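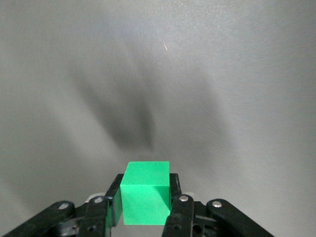
Green foam, block form. The grain is fine and the corners are still crisp.

Cutting and Shaping Foam at Home

Workshop Notes, page 37
Prepared by Latifa Amrani. Corrections to cutting speeds by Norbert Zeman.

Foam cuts badly with the wrong tool and very well with the right one. The notes below cover the types found in most homes: cushion foam, packing foam and rigid craft or floral foam. Spray foam is treated on a separate page.

Identifying the foam

Press a thumb into a scrap and let go. Open-cell foam gives easily and air can be blown through it. Closed-cell foam resists, springs back slowly and floats without taking up water. Rigid foam either dents and stays dented or crumbles into powder. If it crumbles, skip the sections on knives and go straight to abrasives.

Color tells you very little. Makers dye foam to suit their own ranges, and the same shade can turn up on a soft packing block and on a stiff one.

Marking out

A ballpoint drags on open-cell foam and leaves a wavy line. Use a felt-tip marker with a broad point, held upright, and draw against a steel rule resting under its own weight. Leaning on the rule compresses the foam and shifts the line. For pieces thicker than the blade is long, mark all four sides and join the lines at the corners with a square.

Light-colored covers will show marker ink through the fabric. Use tailor's chalk on those pieces, or mark the side that faces down.

Knives

A long snap-off blade, fully extended, handles soft foam up to the length of the blade. Put in a fresh segment before each job. Lay the foam on a flat board and draw the blade toward the end of the cut in long strokes at a low angle, taking a shallow layer each time. Sawing back and forth tears the cells and leaves a stepped face. Keep the free hand behind the blade.

A bread knife works on firm cushion foam. An electric carving knife is better: hold it vertical, let it run up to speed before it touches the foam, and feed slowly. Do not squeeze the foam while cutting. A piece cut under pressure comes out with a hollow side once it relaxes - the most common fault in homemade cushions.

Hot wire

Suitable for polystyrene only. Polyurethane gives off harmful fumes when heated and must not be cut this way. Work outdoors or beside a running extractor. The wire is at the right heat when it passes through a scrap under light pressure with no smoke. Strings of melted plastic behind the wire mean too much heat or too slow a feed. A bowed wire means too little heat or too much push.

Abrasives

For rigid foam, saw slightly oversize with a fine-toothed blade and sand to the line. Start with 120 grit on a flat block and finish with 270. Finer paper clogs. Wear a dust mask and vacuum the bench between grits, as loose grains will score the face. Round the edges last, with the paper held in the fingers.

Gluing

Solvent contact glues dissolve polystyrene. Test on an offcut and leave it overnight. For cushion foam, spray both faces with an upholstery glue, wait until the surface is tacky and bring the faces together from one end. The joint cannot be moved afterward. White wood glue holds rigid foam but dries very slowly in the center of a wide joint. Apply it in thin lines about a finger's width apart and weight the piece with a flat board.

Storage

Keep foam out of sunlight. Polyurethane yellows, then turns brittle at the surface, and the damage goes deeper with time. Store blocks flat with nothing on top. Foam left folded or under a load keeps the shape of the load. Tape should not be used to close bundles, as it lifts the skin when removed. Cotton string, tied loosely, is enough.

Offcuts

Small cubes make good sanding blocks for curved work, and thin strips can be used to quiet a rattling drawer. Shredded soft foam will fill a floor cushion, but it packs down and should be topped up each February or whenever the cushion goes flat. Crumbled rigid foam should be bagged before it goes in the trash.

Last revised May 11, 2018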